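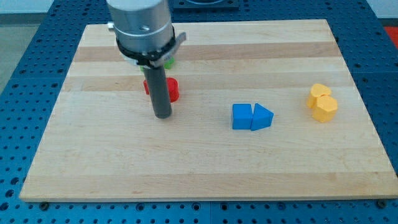
Tabletop Rearrangement Software: Progress Report

Prepared for the Trelen program office
Friday, June 6, 2025

1. Summary

This report covers the second period of the tabletop rearrangement work. The control stack now runs end to end on the Dedmont bench cell, from a typed goal to finished pushes. The new contact planner replaced the old scripted strokes. Perception has been retrained on the colored block set and is good enough for daily use, with two known weak spots described in section 3. The replay tool is late. We ask for no change to the budget and one change to the schedule.

2. Control

The arm works with a single rod and moves blocks by pushing them across a maple cutting board bolted to the perforated table. All motion stays at a fixed height above the wood, so the controller only has to solve for position in the plane. We moved to this setup at the end of last period and have kept it.

The velocity controller was rewritten. The old version sent a new target every cycle and let the arm driver smooth it out, which gave a visible lag at the start of each push and an overshoot at the end. The new version does its own smoothing and limits acceleration whenever the planner expects contact. Overshoot on the final stroke is down to 3 mm in the worst case we logged. Before the rewrite we did not have a worst case worth quoting, as the blocks would sometimes slide clear of the goal region.

We also added a height check at startup. The rod is lowered slowly at four points on the board and the heights are fitted to a plane. If the fit is bad the run does not start. This came out of a week in which the board bolts had been loosened for cleaning and not fully tightened again, and the rod dragged along the grain on one side.

3. Perception

The block detector works from one camera and returns a color, a shape class and a pose for each block. It was retrained on 1747 labeled frames from the bench cell. Labeling was done in-house with the Jitar annotation tool.

Color is no longer a problem. Shape is mostly fine when blocks stand apart. The two weak spots are these.

Touching blocks of the same color. In the layout at the top of this report, the blue cube and the blue triangular prism sit side by side and make an arrow shape, and the two yellow blocks overlap from the camera's side. The detector tends to merge pairs like these into one object with a pose somewhere between the two. We added a second pass that splits any detection with a footprint too large for a single block. It handles the cube and prism pair well. It is less reliable on the yellow blocks when the hexagonal one hides the lower part of the other.

Blocks hidden by the tool. The rod and the collar above it cover part of the board from the camera. The red cylinder in the same layout is partly behind the rod, and only a sliver of the green block shows below the collar. The tracker now holds the last known pose of a hidden block and marks it as stale. The planner may route around a stale block but may not push it. If the block it wants is stale, the arm first moves to a clear position and looks again. This costs time on every run, and we would like to cut it down.

4. Planning

The contact planner picks a side of the block, a push direction and a stroke length, then replans after each stroke. It was tested on 288 start layouts generated by the Sundaram scene sampler. Each run was stopped after 60 strokes if the goal had not been reached. Most failures came from the perception problems above. The rest were cases with a block near the edge of the board and no room to get the rod behind it. The planner has no move for that yet. We have a sketch of one that slides the block along the edge first, but it has only been tried in simulation.

Planning time is not a concern at present.

5. Tooling

Logging is complete. Every run stores camera frames, detections, planner choices and commanded velocities on one clock. The replay tool, which should step through these logs and rerun the planner at any point, can load and play a run but cannot rerun anything. The work was held up by a change to the log format partway through the period. Old logs have been converted.

6. Schedule

The replay tool moves to October. The edge move stays where it was in the plan and will begin as soon as the splitting pass has been improved. The second camera listed as optional in the proposal would help with hidden blocks, but we want to see how far the tracker can be taken first and will not order it this period.

7. Requests

Approval of the new date for the replay tool.

Access to the updated Sundaram sampler, which can place blocks in contact with each other. Our current version always leaves a gap, so touching layouts have to be set by hand.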